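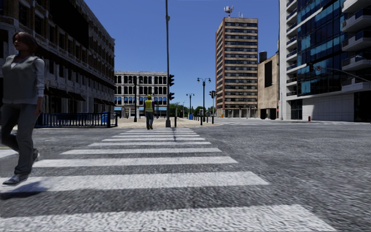
Sim view from the crosswalk test, woman crossing at left, worker in the hi-vis vest at the far end.

When does a simulated pedestrian count as "clear" of the crosswalk?
Posted by Stepan Horobets in Delivery Robots & Sidewalk Vehicles

I write test rules for a small sidewalk and curb-lane delivery robot (we call it Tusel, please don't ask). We run it through simulated intersections before it's allowed near a real one, and I have inherited a rulebook with this sentence in it: "The vehicle shall not proceed until the crosswalk is clear." That's the whole rule. Somebody was paid for that.

In the view I posted, the woman in the gray vest is mid-stride with her front foot on a stripe near us. The worker in the yellow hard hat is way down at the far end, seen from behind. Our planner cheerfully treats the far one as gone as soon as they pass some distance threshold. My reviewer says anyone touching paint is on the crosswalk, period. With the reviewer's version we had 387 runs time out last month, because in a busy town there is always a foot on the paint somewhere.

Also, does a hi-vis vest change anything? The old rulebook has a separate line for "workers" and then never defines one.

What do other people write down?

Noeline Ruawai
Your reviewer is closer to right than your planner, sorry. Start with the law where you'll operate, then write your own rule so it's never looser than that. State laws differ on whether you yield for your half of the road, your half plus a lane, or the whole width, so "clear" on its own means nothing.

What we settled on at Prekmont, after a lot of stale coffee:

Define clear by the robot's path, plus a margin on both sides. Write the margin as a number in the rule itself, not in a config file that somebody will tune at 11 p.m.
A person outside that zone but facing it or moving toward it still holds it. A person seen from behind may be leaving. He may also turn around for his dropped keys, so keep tracking him until he's off the road.
If tracking drops out, the person is still there until the sensors say otherwise for 2 full seconds.
Timeouts are not failures. Log them separately from yield violations or your team will start "fixing" the yielding.

On the vest: treat a worker as a pedestrian first, always. The extra rule is that a worker might be directing traffic, and then gestures matter. A vest by itself is clothing. I own one for walking the dog.

Oskari Vainio
just make it wait for the walk signal to end, problem solved

Lorna Talavera
Please don't do what Oskari said. Slow walkers are still out there when the signal changes, and they are the people the rule is for.

I'd add one thing to Noeline's list. Check what your simulated walkers do before you trust a pass rate. We ran 3,161 crossings in Nurmi and were very proud until a new hire noticed that every walker kept the same pace from curb to curb and never once stopped. Real people stop in the middle to read a text. We added hesitating, turning back and walking outside the stripes, and the score went down up to a third, depending on the intersection. It was a quiet meeting.

And have the rule name the person who can change the margin. Ours had no name next to it, and it shrank twice before April.

Stepan Horobets
Thanks, Noeline. Margin goes in the rule, timeouts get their own column. Lorna, I checked our walkers and they don't stop either. I'll be rerunning the first 1,000 tonight.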